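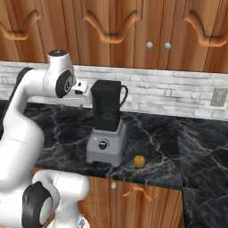
Stillov wrote:
> Before I merge the Rullell branch, can anyone tell me why the planner
> needs 5 seconds to find a path to a blender it is already next to? The
> old one took under one. I have read the changelog twice and all it says
> is "improved clearance handling". Improved for whom?
>
> Also, is the padding on the collision shapes meant to be per object or
> global? The docs say per object. The code says otherwise.

Global, I'm afraid, and that answers your first question too.

When the loader brings in a kitchen it reads one padding value and puts it on everything: counter, cabinets, blender, fruit. The per-object setting is parsed, checked for type, politely stored and never looked at again. I found this out by setting the padding on the orange to something ridiculous and watching nothing change.

The default went up to 40 mm in the Rullell branch. With the arm coming in from the left and the gripper level with the upper half of the jar, both of them fattened by that much, the start pose already counts as a collision. The planner doesn't tell you this. It nudges the start until it's legal, plans from there, and then sticks the nudge back on the front. Most of your 5 seconds is the nudging. The search itself is as quick as ever.

I ran the blender kitchen overnight with different seeds to see how often it happens. Out of 4,000 starts, 3,674 went through the nudge. The rest were starts where the sampler had put the arm well back from the counter, so I wouldn't take much comfort from them.

Things I tried:

Padding back to the old value. Fast again, but the wrist goes past the jar handle closer than I'd like on the approaches from the right.

Convex pieces for the jar in place of the single hull. The single hull fills in the gap inside the handle, so any grasp through the handle is thrown out before it gets a hearing. With the pieces you get those grasps back. Loading is slower, planning isn't.

Turning off the check between the gripper and the target object for the last stretch. Works beautifully, in the sense that the arm will now pass straight through the blender with every sign of confidence. Please don't merge that one. It's on my branch under a name that should put you off.

My vote is to make the loader respect the per-object value, put the default back, and have the planner print a warning when it moves the start. One line in the log would have saved me a weekend. The patch for the loader is small and I can send it tonight. The warning touches the Wongsuwan wrapper, which swallows anything below an error, so somebody who understands that wrapper should do it. I've looked inside and I am not that person.

On the docs: they describe what Tinlow does, from which they were copied. I'd fix the code to match, as it's the nicer of the two.

Does anyone still depend on the start being nudged? If so, speak up before August, when I'd like to take it out.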